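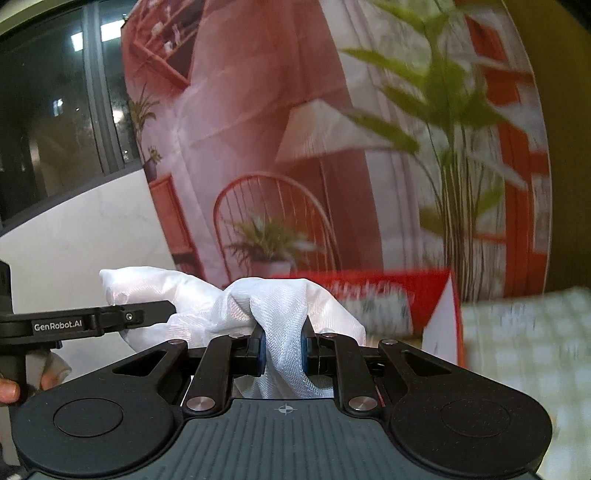 To: Prollureck Shared Workshop, members' list
Date: Mar 11, 2018
Subject: Re: Tisine gripper, soft materials

Members are thanked for their comments on the Tisine build. The principal query is quoted below and is answered in order.

> The notice of the last meeting states that the hand-held unit
> will be used on cloth and thin bags before any motor is fitted.
> Could the group explain why the fingers are not being driven
> from the outset? We should also like to know what has been
> spent, and whether the large bench will be free in May.

On the first point, the group wishes to settle the shape of the fingers and the grip of the pads before committing to a motor. A person holding the tool can feel when a fold is slipping, and can correct for it. The motor cannot do so until it has been given suitable limits, and those limits are to be drawn from the hand-held work. Mesh bags and knitted cloth have been placed first on the list. Both crumple when pinched, and the point at which they are taken up matters a good deal.
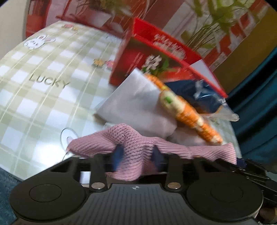
Small soft toys and folded napkins are to follow. Members who wish to lend items should leave them in the Tisine crate, marked with a membership number. Anything with loose threads should be kept back for the present, as threads may catch in the pivots.

On the second point, spending to date stands at 223 pounds against the sum agreed. The motor and its driver board are not included in that figure. A separate request will be made for them under the Yoo fund.

On the third point, the large bench is booked for Tisine on 9 evenings in May. It remains open to the Trakumis group and to all other members at other times. The booking sheet has been corrected, and the earlier version should be disregarded.

Further questions may be sent to this list. Members replying are asked to quote only the lines to which they refer.

Tisine build group
Prollureck Shared Workshop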